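Taking care of a wood table and floor
by Mehwish Bukhari

In our flat the dining table is also the desk, the ironing place and the place for homework. After many years I have a small routine for it, and I write it here because my sister asks me every spring.

Daily wiping
Use a soft cloth, squeezed very well. Wipe along the grain and then go over it with a dry cloth. I don't use spray with silicone – it looks nice for one evening and later the oil will not go in.

White rings from cups
Put a cotton cloth over the ring and press with a warm iron, no steam, for a few seconds. Lift and look. Repeat if necessary, but be patient. Old black stains will not leave this way. 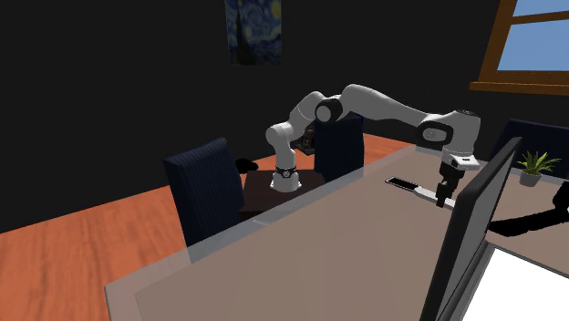

Oiling
I oil in April, when the windows can stay open. For my table 200 ml is enough for 2 thin coats. Leave the first coat for 23 hours or one full day, I am not so strict. Oily rags must be laid flat outside to dry, never in a ball, they can catch fire by themselves.

Scratches in the floor
For small scratches I rub a wax stick in the nearest color, then take away the extra wax with a plastic scraper. A metal one makes new scratches.

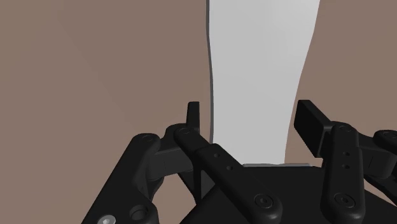 If the scratch is deep and you feel it with the nail, put the wax in two times and let it become hard in between. Felt pads under the chairs help also. Mine are from Felico, and I change them when they collect sand.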